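Tramska (web serial)

Tramska is an online serial story about tram racing, written by Ieva Vaher with help from readers on the Brotari fiction board. Set in the drowned city of Prusport. Chapters went up in short bursts, often late at night, and the whole thing is counted by fans as four "lines" (the name used for story arcs). The serial is best known for its race commentary, done almost completely in dialogue, and for letting readers enter their own drivers.

Background

Vaher had been posting short pieces on Brotari before Tramska, mostly ghost stories. The first chapter was put up in February under the title "Last Car Out" and was meant to stand alone. Readers asked for more. A second chapter followed, then a sign-up thread, and the name was changed to Tramska by the third.

The sign-up thread had a limit of 100 drivers. Filled faster than expected. Each entry needed a name, a tram number, one strength and one bad habit, and Vaher kept the right to wreck anyone's tram at any time. Osaze Briggs, who moderated the board, wrote the rules post and later the glossary.

Setting

Prusport is a harbour city that has sunk up to its second floors. The old tramlines still run, on raised track, and no one in the story can say who pays for the power. Races are held from dusk until the breakers trip. Winning crews get salvage rights to one flooded street, losing crews lose a car.

The city is split into wards, each with its own colours and its own view of what counts as cheating. Coupling onto a rival's tram is legal in the Old Ward and a banishing offence across the water. A lot of the second line depends on this, which confused new readers who'd skipped the glossary.

Plot

First line. A driver known only as Yusuf turns up with a tram that isn't on the city register. Wins twice, loses his conductor in the third race, and is offered a place in the Harbour Cup. Ends with the tram going into the water at Ferry Bend.

Second line. Follows the rival crews through the Cup. Yusuf is hardly in it. Most of the reader-made drivers appear here and most of them are out by the end, including Briggs's own, Lady Points, who is knocked out in a single sentence. Longest of the lines.

Third line. The tram is raised and found to have someone else's name scratched under the seat. Slower, less racing, more arguing in sheds. Split opinion at the time.

Fourth line. A single race told over eleven chapters, from one end of the city to the other. The power fails near the finish and the crews push. Who crosses first isn't stated. Vaher has refused to say.

Characters

Yusuf: driver of the unregistered tram. Speaks very little. Vaher said on the board that he was named after a bakery near her old flat.

Mother Catenary: race caller for the Old Ward. Her commentary opens nearly every race chapter, and her habit of insulting the crowd was copied widely by other writers on Brotari.

The Inspector: turns up to check tickets in the middle of races. Never explained. Voted favourite charachter in the board's yearly poll.

Pell and Little Pell: conductors, not related.

Writing and format

Chapters were capped at 2,000 words, a board limit and not Vaher's choice. She got around it by ending chapters mid-race and posting the next one straight after. Readers could vote on small matters such as weather and track faults but not on results. Efe Danladi edited the third and fourth lines and is credited with cutting a long court case from the third.

Spelling of place names changes from chapter to chapter. Ferry Bend is Ferrybend in most of the second line. This was left alone in the collected version. 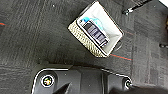 Reception

Popular on Brotari, little known off it. Chiamaka Ajayi, in a long post for the board's newsletter, praised the race calling and called the third line "the bit where everyone sits down." Others prefered it to the rest. The open ending drew the most argument, and the thread was locked 2 times before Briggs gave it a section of its own.

A common complaint was the number of drivers. With so many reader entries in play, some got a name and a crash and no more.

Other versions

Efe Haruna recorded the first line as an audio serial, doing all the voices. The second was started but stopped at the semi-finals. A tabletop game using the ward rules was passed around as a text file, author unknown, and has its own small following.

Vaher has posted two short side stories, both about the Inspector. A fifth line has been mentioned by her on the board but no chapters have gone up.

See also

Brotari fiction board
Harbour Cup (Tramska)
List of Tramska drivers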